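Weltton Community Band – minutes of the fall planning meeting

We got going late because I had the key and I was the one stuck at the railroad crossing. Sorry again! There were 17 of us by the time the coffee was poured, which I think is our best turnout for a meeting with no playing in it.

Minutes from last time: approved, with one fix. I had written that the clarinets wanted a later rehearsal. It was the horns who wanted that. The clarinets would like it known that they're fine with things as they are.

Rehearsal room. The Dolloder Building has told us we can stay on through January, same evening, same room, but they want the chairs back in stacks before we leave and the thermostat left alone. We agreed to both. There was a good deal of talk about the thermostat (low brass finds the room freezing, percussion is always too hot) and I didn't try to write it all down. Motion to leave it alone passed, not unanimously.

Music for the winter concert. We went back and forth on this for most of the evening. The sleigh piece is in, everybody expects the sleigh piece. The long suite we read through in the spring is out for now, mostly on account of the oboe solo and us not having an oboe. Somebody offered to cover it on soprano sax and we said we'd hear it at rehearsal before deciding. The march is still a maybe. I like the march and said so, and I'm putting it in the minutes because I'm the one typing.

We also need 2 more folders for the trumpets. They have been sharing and it's getting a little tense over there.

Instrument repairs. The euphonium and the old school bass drum went to Drurari and the euphonium is back. The drum needs a new head and they quoted us $200 with the labor. A few people thought that was steep. Others pointed out that we've been playing it with tape on it since before I joined. We voted to go ahead, and to pay for it out of what's left from the summer bake sale. Please nobody lean on it once it comes back!

Park concert, looking back. Went well, I thought. The wind took the second clarinet parts during the overture and we still haven't found the last page, so if it turns up in your case please bring it. Next summer we want clothespins for every stand – the wooden kind, since the plastic ones snap. We'd also like to start earlier so the folks with small kids can stay to the end.

Dinner after the winter concert. Sitthichai can take the whole band in the back room if we order ahead. They need to know about peanut allergies and who wants it mild. A sign-up sheet will be on the music cabinet. Last year people wrote "medium" and then complained, so think hard.

Any other business. The lost and found box has a gray scarf, a tuner and one black dress shoe in it. We're looking for a second person to help carry timpani down the ramp, and good knees would be a plus.
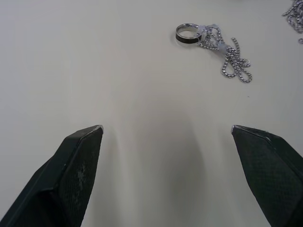

Written up by the band secretary
Posted 4th September

One thing I left out above: mouthpiece cleaning night is back on, same 2 sinks as last year, so bring your own brush. Corrections to me at rehearsal, please, and not while I'm counting rests.

Recent posts
Winter concert: what to wear
Where to park at the Dolloder Building
Do you play the oboe? Come say hello
Minutes of the spring meeting
Park concert set list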